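Gallardo door sets – knobs, levers and backplates

I started selling door furniture because I couldn't find a decent set for my own hallway, and the Gallardo range is still the one I fit at home. You get the handles for both sides of one door, the plates, the spindle and a bag of screws (plus two spares, as I always lose one behind the skirting board).

Choose a lever if you're forever coming through with your hands full. I've got levers on the kitchen and the back room and I open both with my elbow!

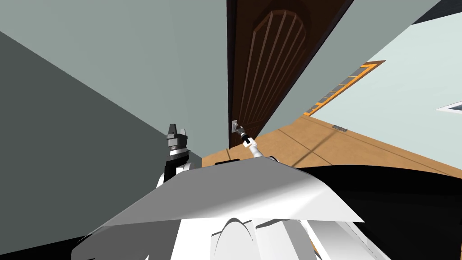

Prices start at £16 a set for the short plate and £27 for the long one. The long plate is brilliant for older doors, where there's usually a patch of bare wood or an old screw hole you'd like to hide. Measure the old plate before you order – please – and check the thickness of your door too.

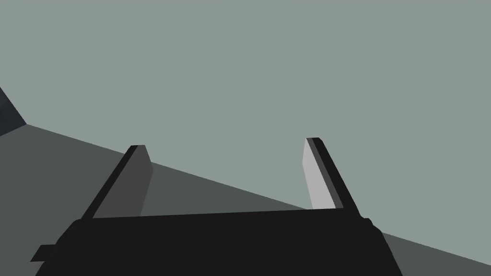 The spindle in the box is 80 mm, which suits most inside doors. If yours is extra thick, drop a note in with your order and Apinya will pop in a longer one for free.

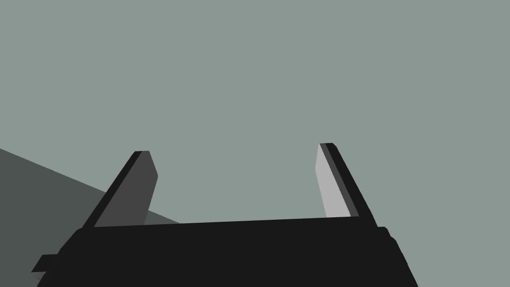 Fitting takes me some 18 minutes a door, tea included. Use a hand screwdriver for the last few turns, then try the handle with the door open before you shut yourself in the bathroom (I speak from experience). 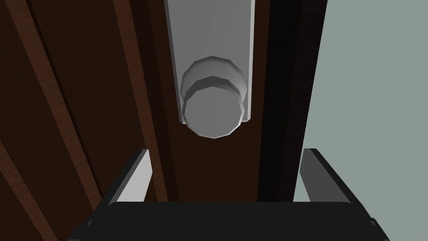 Clean with a soft damp cloth and skip the spray polish, it leaves a film that I can never shift. Orders go out from our Havham shop, and you're welcome to come in and have a rattle of the samples first.

Returns: unused sets only, in the box, with all the screws.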